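Ziresano street capture kit, reviewed by Mio Fukuda

I bought this kit in November to gather driving examples for a small delivery cart. It records the view ahead along with steering and speed, and splits each run into clips for training.
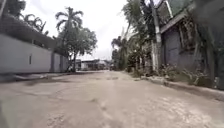 Concrete street, overcast, palms on both sides.

Setup took 4 minutes. I kept 378 clips and threw out 100, mostly for late steering labels. The exposure handles a white sky well enough, but the ground close to the cart comes out soft. A thin black cable on the pavement is still easy to pick out, so I tagged that clip as an obstacle.
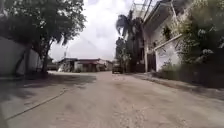 Labeling software

Plain and quick. Export stalls above 200 clips, so I send smaller batches. I'd buy it again at a lower price.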